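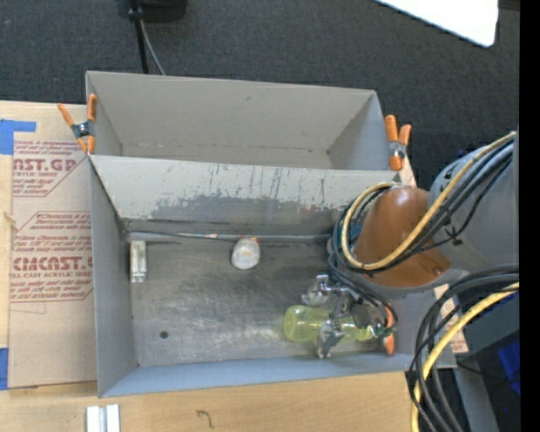 Fig. 1. Two gray metal bins on the sorting bench, joined at the side with an orange-tipped spring clamp.

Unit 7: Bins, Clamps and the Joy of a Sorted Bench
Course notes for Small Workshop Organization
Prepared by Malathi Thampi, with additions from Saranya Poojary

Welcome back! Last unit we spent all our time on drawers, and I promised we would get to my favorite subject, the plain open metal bin. I love these things. They are cheap, they stack in a corner, and they will take years of abuse. Have a good look at the floor of the front bin in Fig. 1, with all those swirling scratches, and the worn patch on its far wall where darker bare metal shows through. The rear one has its marks too, but a scuffed bin sorts just as well as a shiny one, so please don't throw yours out because it looks tired.

1. The two-bin method

You need a full bin and an empty bin, one behind the other. Everything unsorted starts in the front. Pick up one item, decide what it is, and move it to the back only if it belongs to the category you are working on. Then do the next. When the front bin holds only things that don't fit, change the category and go again.

It sounds almost too simple to teach, but I have watched people tip a whole box onto the bench and lose half an hour to rolling objects. Round things roll – bottles, tumblers, caps, anything with a curved side. A bin with walls takes care of that. In Fig. 1 the yellow-green bottle or tumbler is lying on its side and it has walls all around it.

Gangadharan Annamalai ran this exercise with the December group and they cleared a backlog of 162 mixed items with only 2 put in the wrong place. I was thrilled. (The full store came to 2,669 items by the end of the course, and yes, they did them all.)

2. Clamping

Bins slide. On a smooth wooden tabletop they slide a lot, especially when you reach to the back. Spring clamps are my answer, and I like the kind with colored handles and tips so you can spot them when you are packing up.

Put the first clamp where the two bins meet, over both edges together. Add another at the far end of the rear bin. Squeeze the handles fully before you place the jaws, then let go slowly. Check that no handle sticks into the space where your forearm travels. If a pair still creeps, put a strip of non-slip mat under the front bin and try again.

3. What to do with the odd ones

Every load has them! A short ridged bar, a small pale rounded piece with a spot of color in the middle, a length of something thin that could be a rod or a cable. My rule is to describe before you name. Write down shape, color and whether it is stiff or bendy, and leave the name blank until you are sure. Dinesh Nadar's label sheets have a column for this.

Long thin items should go along the base of a wall, parallel to it. They stay out of the way there and you can pick them up from either end.

See-through items deserve a second look. They are easy to miss against pale metal, so run a hand lamp along the bin floor before you call it empty.

4. Practice for next time

Bring two open containers of the same sort (metal is best, but roasting pans are fine) and two or more spring clamps. Fill one container from a kitchen or garage drawer. Sort it twice, first by material and then by use, and note which items changed places. Those are the ones we will talk about.

Hand in your notes to Saranya by 6th August. One page is plenty, and sketches are very welcome.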